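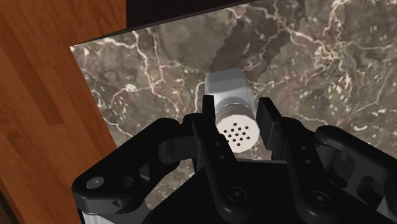 ## Right pad standoff, shaker grasp, wrist view

Rendered wrist view from the simulator, marble counter scene. The shaker is between the two finger pads with the perforated cap toward the camera. A narrow gap shows between the right pad and the shaker, and the counter is visible through it. The gap is the subject of this page.

## Background

The fault came up on a Saturday during a regression run of the Drititz grasp set. Of 20 shaker trials, 18 were logged as a successful grasp. Todor Delić replayed the logs and found that four of those had no contact force recorded on the right pad at any time step. The controller had reported a closed grip and sent the lift command anyway.

Kwan-ho Lo traced the false report to the grip check. It compared the commanded finger width with the width stored in the object file and never read the contact sensors. The stored width for the shaker was taken at the base. The check passed whenever the fingers reached that number, whatever was between them.

## Why it was treated as a safety matter

The same check is compiled into the controller build for the Clastport cell. A false "closed" there starts an arm move at full speed with a part that may not be held. Rochelle Tapsell put a hold on the build at 4 p.m. and the cell stayed in manual mode until the fix was reviewed.

## Changes

- Grip check now requires force on both pads before "closed" is reported.
- Timeout on one-sided contact – the fingers open and the arm stays put.
- Object widths are stored per grasp height. The old single value is ignored if present.
- Lift speed is limited until the second force reading agrees with the first.

## Open items

Urmas Ots reran the set with the new check. Trial 19 still times out with left contact only. The cause looks like an offset in the approach pose – not confirmed. Haris Tomić has the pose logs. The Sulwood object files have not been converted to per-height widths and should not be loaded with this build.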